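New arm for the room team from January

Many of you have asked what the robot means for the room attendants at Stelasmont, so I try to answer it shortly. The arm will pick up things that guests leave on the beds, before the linen is changed. At present our attendants do this by hand in 28 rooms, and Yupin Saithong says it is the bending over the mattress that hurts her back, more than the carrying.

Nobody's hours will be cut. Two attendants will learn to supervise the arm, and Yupin has agreed to be the first – she has already made a list of complaints, and most of them are fair. The lost property book stays with the people at the desk, and an attendant still decides what is rubbish and what is kept.

Before it comes into a real room, Bram Kramer practises the work in simulation, with 500 different bed layouts. Small grey items on coloured sheets are his main worry at the moment. If you want to try the program yourself, please write to Bram before the end of the month.

Leen Tarawneh

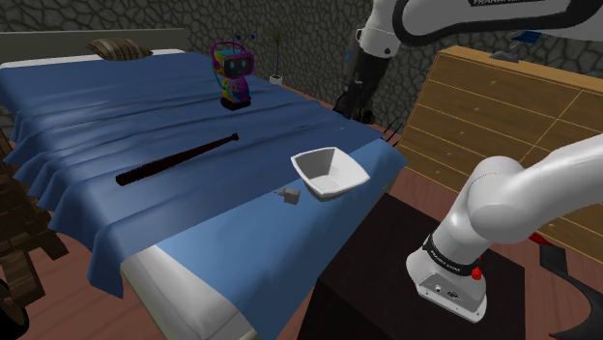

One of the simulated bedrooms, with the Franka arm beside the bed.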